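# How a robot learns to put the pens away

At the Colley after-school robot club, the children are working on one job this term. A robot has to pick up a marker pen from a table and put it in a pot. The club has 15 members, aged nine to 12, and two robot arms. One arm is called Drondeck and the other is called Jurnadus. The names were chosen by vote.

Picking up a pen is easy for you. You look, you reach, you grab. For a robot, each of those steps has to be worked out.

## Hands with two fingers

Your hand has four fingers and a thumb. Each of the club's robots has only two fingers. This kind of robot hand is called a **gripper**. The fingers move together to close and move apart to open. They can't curl round things like yours can.

Try it yourself. Hold out your thumb and first finger and keep them straight. Now pick up a felt-tip using only those two. You will probably find that it works well if you pinch across the middle of the pen. If you pinch along its length, from end to end, the pen may be too long to fit.

The robot has the same problem, so it has to turn its wrist before it closes its fingers. A pen that lies at a slant needs a slanted wrist.

Grip matters too. Smooth things slide about between smooth fingers. Robot fingers often have rough pads on the inside, a bit like the soles of your trainers.

## Eyes on the wrist

A camera on the wrist goes wherever the hand goes. When the arm moves down, the pen looks bigger. When the arm turns, everything on the table seems to turn the other way.

The robot doesn't know what a pen is. To the computer, a picture is a very long list of numbers, and each number says how bright or how colourful one tiny dot is. The program has to find a pattern in the numbers that means "pen here, pointing this way".

A white pen on a pale table is hard to find, as most of it is nearly the same colour as what is behind it. A coloured cap helps a lot. The club tried both kinds, and the program found the caps first nearly every time.
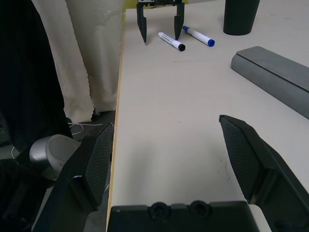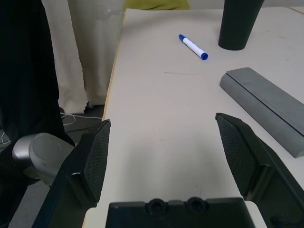
*Fingers open wide, and a marker with a blue cap further along the table.*

## Learning by being shown

There are two ways to get a robot to do this job. One is to write down every move: go forward, go down, close, go up. That works if the pen is always in exactly the same place. Move the pen by the width of your thumb and the robot closes its fingers on nothing.

The other way is to show it. One person steers the arm through the whole job while the computer saves the camera pictures and the movements. Then you put the pen somewhere else and do it again. And again.

Selim Dönmez, who is 11, has steered more than anyone else in the club. "You have to go slowly near the table," he says. "If you go fast, it learns to go fast, and then it knocks the pen away."

The club saved 30 turns for the first try. On five of them somebody dropped the pen, and those were taken out. The rest went into the computer to be learned from, which took until the following week's meeting — partly because the computer is old.

## When it goes wrong

The first time the robot worked by itself, it went to the right place and stopped above the pen with its fingers open. It stayed there until Yavuz Yalçınkaya, who runs the club, switched it off.

The children looked back through the saved turns and found out why. Most of them had paused just above the pen to line it up. The robot had copied the pause along with everything else. They recorded a new set with shorter pauses, and after that it closed its fingers.

It still has trouble with the pot. Pens have to go in from the top, so the arm must lift the pen high enough to clear the rim and tip it upright. At the moment it sometimes lets go too early, and the pen lands on the table and rolls.

## Club rules for working near the arm

- Hands off the table when the arm is switched on.
- Say "moving" out loud before you start it.
- One person stays next to the stop button and does nothing else.
- Long hair tied back, sleeves pushed up.

## Words to know

**Gripper** — the part of a robot that holds things.

**Wrist** — the joint just behind the gripper.

**Program** — the instructions a computer follows.

**Training** — giving a computer lots of turns to learn from.

The club will take both arms to the Rivadeneyra schools day in April. Visitors will be able to steer Jurnadus.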